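Home | Articles | Robotics | Index | Contact

Teaching by demonstration

Teaching by demonstration is the practice of showing a robot a task, either by guiding its arm by hand or by steering it from a distance - the second way is often called teleoperation. The robot keeps a record of each try and later learns from the whole collection. Packed food is a favorite subject, and a wrapped sandwich, soft and slippery as it is, asks for a good deal of patience from the person at the controls.

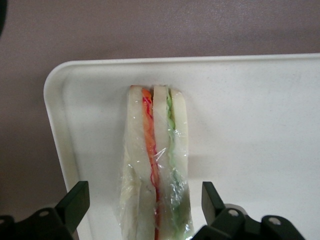
Leopoldo Cervantes has remarked that a slow, steady demonstration teaches more than a quick one, and that beginners nearly always hurry the grasp.

At Mustedlow, the Tarania project gathered 319 demonstrations by remote control and another 140 by hand guiding, and was pleased to find that the two kinds could be used happily side by side.

Last updated 2/7/18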